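4.2 The second basin and what households do with it

We turn now to the part of the material that gave us the most pleasure to work through, and also the most trouble. Readers will remember from Section 2 that the diaries were kept by 74 households in Pindum and Vetport, and that every adult who washed up during the diary period was asked to write a line or two afterward, in whatever words came naturally. The result was a little over 2,000 entries, some of them a single word ("plates") and some of them running over onto the back of the sheet, with drawings. We had expected the entries to be mostly about time and tiredness, and there is plenty of both in them, but a surprising share turned out to be about geography. People wrote about left and right, about near and far, about where a thing goes to wait before it goes where it belongs.

The double sink is at the heart of this. Most of the older houses in both towns have one, and in the planning literature of the time its purpose was plain enough: wash in one basin, rinse in the other, move along. Builders' leaflets from Zornovel, which supplied a good many of the kitchens in Vetport, show the work going from left to right in a tidy line, with dirty dishes stacked at one end and clean ones at the other. It is a factory drawing of a kitchen, and we say that with some fondness, having spent a long spring with those leaflets spread out over the department's only big table.

The kitchens themselves tell a more tangled story. In very few of the diaries do both basins keep the jobs the leaflets gave them. Far more often one basin is for washing and the other is for everything that has not been decided yet: the pot that wants soaking, the glass somebody means to use again, the lettuce. Several families had a name for this second basin. One called it the parking lot and another called it Grandma's side, and a third, rather grandly, called it the annex. We have kept to the plain term "holding basin" in what follows, though we admit to using "the annex" among ourselves.

Which basin becomes the holding basin seems to be settled early and then forgotten as a decision. When we asked about it in the follow-up interviews, people tended to answer as if we had asked why the front door was at the front. Handedness explains less than we had hoped. The position of the window explains a bit more, at least in Pindum, where the kitchens often face the street and people like to stand where they can see who is coming up the hill. But the best single guide was where the person had learned to wash dishes as a child, and from whom. Biljana Georgiou, who moved to Vetport as a grown woman, washes on the left and has always done so, and when we visited her sister's house we found the same arrangement, in a kitchen where it made the walk to the cupboard a good deal longer.

The counter around and between the basins matters nearly as much as the basins do. Tile was the usual surface in the period when these kitchens went in, and Figure 3 gives an idea of the type, with the two stainless steel sinks set into the tiled top.

Figure 3a. Double sink in a pink tiled countertop.

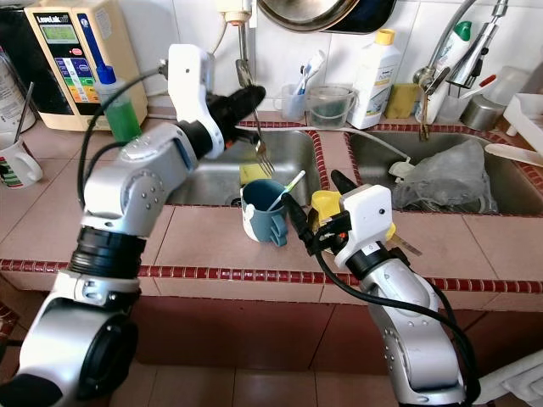 What the holding basin does, socially speaking, is let a household put off a small disagreement. This is the main argument of the present section, and we would like to take it slowly. A dirty pan on the counter is a message to somebody. It says that the job has been left, and it says so in full view of anyone who comes in for a glass of water. The same pan in the second basin, with an inch of water in it, says that the job has been started. The diaries are full of this difference, and people were very clear about it even when they laughed at themselves for being so. Njål Brekke wrote on one evening in June that he had "put the roasting tin in to soak, so that's me done," and his wife's entry for the next morning begins with the words "Roasting tin. Again."

We coded entries of this sort as soaking claims, meaning any entry in which soaking was offered as a finished contribution to the work. They came up in nearly every household with more than one adult and almost never in those with only one. A person living alone soaks a pan in order to get it clean. Two people living together may soak a pan for that reason too, but there is often something else going on as well, and both of them generally know it. It would be easy to be stern about this, and parts of the earlier literature are. We would ask the reader to notice how seldom it led to open quarrels in our material. The holding basin buys time, and in a good many homes time was all that was needed for whoever minded least to pick up the sponge.

Silverware has its own customs, and here we were helped by the cutlery questions that Szabó first put to families a generation ago, which we borrowed with only small changes to the wording. Forks and knives are treated quite differently from plates. Plates are stacked and counted and noticed. Forks drift. They slide under things, they go down with the dishwater, and they are the items most often described in the diaries as having been "found." Many people wash silverware last, by feel, after the water has gone gray. Others wash it first and think poorly of those who don't. We met strong feelings on this point in households that were otherwise relaxed to a degree we envied, and one interview in Pindum had to be steered back to its subject three times after the question of forks came up over coffee.

There is also the matter of the strip of counter between and behind the basins, which the leaflets leave blank and which no household in the study left blank for long. This is where the small tools collect: brushes, strainers, lids without pots, the stopper that fits neither drain quite properly. We came to think of it as a sort of border country. Things set down there belong to both basins and to neither, and the person washing can reach them with either hand. Marit Westerberg's diary contains a lovely page on this, in which she lists every object she moved from the strip in order to wipe it, and then, a few lines down, every object she put back in exactly the same place. She had not noticed until she wrote it out.

The habit of keeping the strip full had a practical side too. Grout lines hold crumbs and tea, and a surface that is hard to wipe invites people to cover it up. Several of the older participants told us that their mothers had scrubbed the tile with a brush kept only for that purpose, and that they themselves did not. Some were sorry about it and others were cheerful. We found no sign that the households with tile cleaned their counters less often than those with a smooth top, only that they wrote about it at greater length.

We should say something about change over time, as the reviewers of an earlier draft very fairly asked us to. When a dishwasher comes into a kitchen, the holding basin does not go away. It gets busier. Dishes now wait there for the machine to be emptied, and the old question of who washes becomes the question of who unloads, with the second basin serving as the waiting room. In the homes that had given up their double sink for one large bowl, people told us again and again that they missed having somewhere to put things, and a few had bought a plastic tub and stood it inside the new sink, on the side where the second basin used to be.

Figure 3b. The counter between the two sinks, with a yellow funnel-shaped strainer on it.

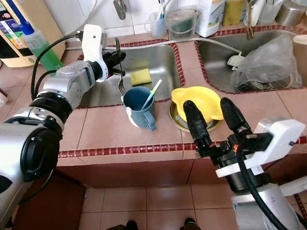 Borghild Hovland, reading these pages before they were submitted, objected that we had made the whole business sound far too peaceful. In her own childhood home, she told us, the second basin was where her father's coffee cups went, and by evening there was such a heap of them that supper dishes had to be carried out to the laundry room, and her mother sang very loudly while she did it. She thought we should have asked about singing. We think so too, and we are sorry that the diary sheets had no good place for it.

Her larger point deserves a proper answer. A diary that is written after the work is done will naturally smooth things over, and people who are cross at eight in the evening may have forgiven everyone by the time they find a pencil. We tried to allow for this by comparing entries from the same household on the same evening wherever two people had written, and the pairs do show more friction than the single entries. Hjørdis Halvorsen and her grown son, for example, managed to describe the same stack of bowls as "a few things left" and "everything." The pairs are few, though, and they come mostly from families who enjoyed the diaries and were inclined to tease each other in them. We have therefore kept the claims in this section to what people did with their two basins and what they said it meant, and we leave the question of temper to Section 4.3, where the interviews give us firmer ground to stand on.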